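The Candidate Will Take Your Question in the Comments

Celina Sowa is running for mayor of Ikville from her kitchen, mostly on Friday nights, when the livestream draws 35 viewers and her opponent's mother.

Her rival, Eleni Ionescu, prefers short videos. The latest, on parking, has 717 likes in a town where almost everyone parks for free.
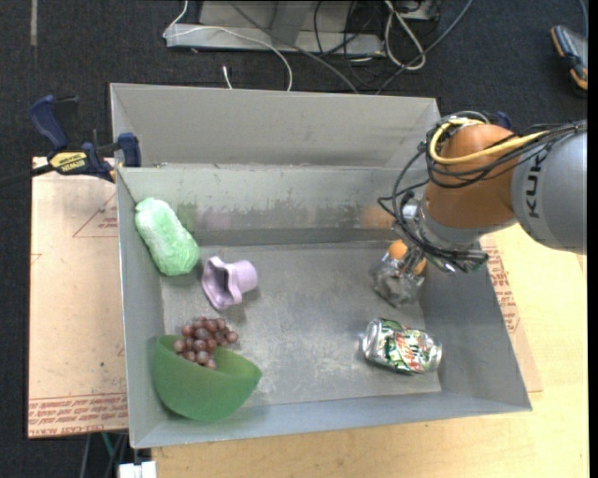

Both campaigns insist the internet will decide September's vote, though the county clerk still expects it to be decided by people over 60 with stamps. Sowa posts five times a day and answers everyone, including a man in Hokside who can't vote here. Ionescu posts polls. Her feed at the moment is as cluttered as a big gray metal bin with one wrinkled green thing leaning in the corner, the green thing being her housing plan. It runs four sentences. Sowa has shared it twice, with a question mark.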